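Bottle notes, March, second entry

Starting this one with coffee because the morning went to scrubbing. All the bottles are off the shelf and out of the cabinet, and I have the whole afternoon for them. Very happy about this. I have wanted to sort out our bottles since the shelf by the sink started raining lids on people.

What we're after, for Maritza and anyone else who wasn't at the table when we talked about it: which bottles go out with the walking group, which stay by the workbenches, which get retired. The old rule was "take whatever's near the front." The complaints were leaks in bags, lids that smell like last summer's lemon drink, and one bottle that nobody over the age of ten can squeeze a sponge into. Fair complaints, all of them.

Method so far. Wash with hot water and a bit of dish soap, rinse, then the soda soak for anything that still smells. Lids apart as far as they'll come. Gaskets out with the blunt end of a crochet hook (Nelly's trick, much better than the butter knife, which nicked two of them last time). Dry on the rack with necks down. Then fill, close, lay on its side for 20 minutes on a paper towel and look at the towel. Then stand it up and shake it like you mean it.

I also did the smell test blind. Yhon handed me lids with my eyes shut and I said yes or no. I said no to one that he swears was brand new, so either my nose is shot or new silicone smells worse than I remembered. Probably both!

Soda soak worked better than I had any right to expect. One spoonful per bottle, warm water, leave it till after lunch. The Inura lids came out with no smell at all. The Clomeo one still has a faint something in the spout, and I think it's trapped under the little flap where the brush won't go. Try a pipe cleaner. Efraín has a bag of them left from the puppet stuff, ask him before buying.

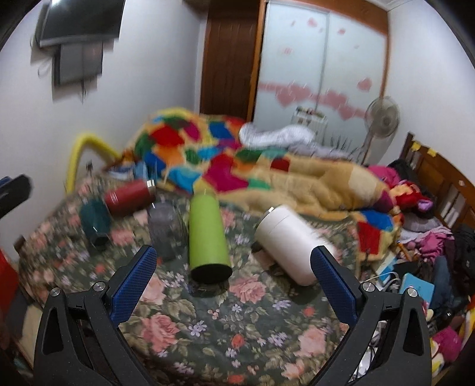

Sorting by color is what I want to try next, and I'm a bit giddy about how simple it is. We have been writing names on tape, the tape goes gummy in the wash, and then we have a gummy bottle with half a name on it. But look at what we have already: lime green, white, translucent grey, red, dark teal, and laid out on the rose sheet I can tell every one of them apart from across the room, even the teal one against all that dark green. So each person gets a color for the outing and it goes on the sign-out card, no tape. The weak spot is going to be low light. Teal with its blackish end and any navy or black bottle will all be the same bottle at the back of the van at 6 p.m. Put those with the people who don't swap bags.

Tươi read the above over my shoulder and asked what happens when two people want red. We draw for it. She also asked what happens if somebody simply brings their own, and the answer is wonderful, bring your own, that's one less for me to wash.

Lids, some thoughts before I lose them. Metal bits on a lid or around a neck look smart and they hold up to knocks, but the seam where metal meets plastic is where the grime sits. Any bottle with a band or a clasp gets a toothbrush around the join every time, and I want that written on the card above the sink. Plain screw tops are quicker to clean and slower to drink from. I have gone back and forth on flip tops. The kids' group loves them, and they're the first thing to break. The hinge pin on the Foley one has already walked halfway out. I pushed it back with pliers and it held through the shake test, but I wouldn't send it out on a long walk.

See-through bottles deserve more love than they get. You can tell at a glance whether it's full, and you can see the film on the inside before you taste it. Solid ones hide everything. For those I now put a flashlight down the neck, and I found a ring of scale in one that I would have called clean an hour earlier. Vinegar took it off, then two rinses, then a third because Nelly said it tasted like salad.

Shelf plan. Bottles lying down, bases facing out, so the color shows and they don't go over like bowling pins when you reach past. Dividers from the Nemlow crate, cut to fit. I measured twice and the middle board is a hair too high for the thick bottles, so it needs to come down one peg hole. Lids stored loose beside the bottles, never screwed on, so they air out. A small box for lids with missing gaskets, and that box gets emptied at the end of every month or it becomes a museum.

Leak test, where things stand. Everything that went on its side left a clean towel except the Clomeo, which left a damp crescent under the spout. Swapped the gasket with a spare, tried again, clean. So the bottle is fine and the gasket was tired. Ordering 40 spares in mixed sizes, which sounds like a lot until you've watched one go down the drain.

Yhon wants to test whether the insulated ones keep water cold as long as people say. Yes please. Same tap, same fill line, 5 ice cubes each, thermometer in at the start and again every hour till we lock up. I'll make the chart. He's bringing the good thermometer from home, ours reads the same number in the fridge and in my armpit.

To do:
Pipe cleaners from Efraín, then the Clomeo spout again
Drop the middle board one peg
Card above the sink: toothbrush at the joins, lids off to dry
Color column on the sign-out card (Maritza has the file)
Spare gaskets
Retire the Foley from walks, keep for the bench, watch that pin
Find out who has the long bottle brush, it was on the hook before lunch

Nelly just came by with the long bottle brush. She'd been doing the vases.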